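# The arm learns to pick up glasses (sort of)

I've been meaning to write this up since February, and every time I sat down to do it something else on the arm needed tightening, so please forgive the long gap. For anyone new here, I've been building a small tabletop robot arm in the shared workshop in Paltbridge, on the bench by the back sink, and it has slowly eaten up my evenings and most of my patience. I love it dearly.

Last time I left off with the shoulder joint, which sagged whenever the arm reached out past the middle of the table. A lot of you wrote in with ideas (thank you!) and the one that worked was the most boring of the lot: a stiffer bracket and a spring to carry part of the weight. The spring came off an old desk lamp. I had to drill the bracket twice because I measured from the wrong side the first time, and I've kept the bad one on a nail over the bench to keep me humble.

With the shoulder behaving, I could finally get back to the part I enjoy, which is the gripping. The fingers are the third set I've made. The first ones were too slick and the second ones were so grippy that they wouldn't let go of anything, and I spent a whole evening watching the arm wave a marker pen around like it was conducting a band. This set is plain and flat, with squared ends, and they close evenly as long as I remember to zero the motor before I start. I forget about half the time.

So what should a home robot pick up? I did blocks for weeks and got very tired of blocks. Blocks are kind to you. They sit up straight, they have nice flat sides, and if you miss by a little you still come away with a block. My mother loses her reading glasses every single day, and somewhere in the back of my mind this whole project has always been for her, so glasses it is.

I wasn't going to start with anybody's good pair, though. I wanted black plastic frames with tinted lenses, the kind you wouldn't cry over, and I wanted them folded flat, the way people really do leave them on a table. Then you run the arm over, bring the fingers down low, and find out how little height there is to work with.
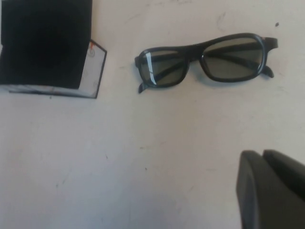
Adesuwa Ogbonna thinks I've been going at this backwards, and that the camera should be finding the bridge first and ignoring the lenses completely, seeing as a lens looks like a different object every time the light moves. I grumbled about that for a day or two and then tried it, and of course she was right. My old code looked for one big dark shape and aimed for the center of it, and the glare would split the shape in two and send the fingers wandering off toward whichever half was bigger. The bridge is thick and black and stays put. It's also a pretty good place to pinch, if you come at it from the front with the fingers on either side.

I reran the whole thing with her change over a couple of long evenings. Out of 1,000 tries, the old way got the glasses up off the table and held them 694 times. I haven't done a full thousand the new way yet, but the short runs look much better, and the misses are a different sort of miss. Before, the arm would come down on bare table and close on nothing. These days it mostly gets hold of the bridge and then tips the glasses over as it lifts, so they swing down and hang by the nose. I can live with that! A swing I can fix with a slower lift, and I've already dropped the speed down a good bit.

The other thing that helped was the table itself. Every scuff and speck on that top used to show up as a maybe-object, and I was all set to repaint it. Alasdair Mowat talked me out of it over coffee and told me to raise the cutoff for the smallest thing the camera is allowed to care about. It took one line. I'd already bought the paint, so if anybody at the workshop wants a quart of eggshell white, it's under the bench with my name on it.

Still on the list: the wrist cable rubs when the hand turns all the way left, and I want to reroute it through a loop of that braided sleeve before it wears through. I also need a better way of teaching the height of the table. At the moment I lower the fingers by hand until a slip of paper just barely drags, which works fine but is a nuisance when you've got your other hand on the stop button and your phone is ringing.

After that I'd like to try a pair with the arms open, which scares me a little, and then wire frames, which scare me a lot. If you've had any luck gripping thin wire without bending it, leave me a note. I'm thinking of foam pads on the fingertips, and I have a bag of 12 in the drawer waiting to be glued on.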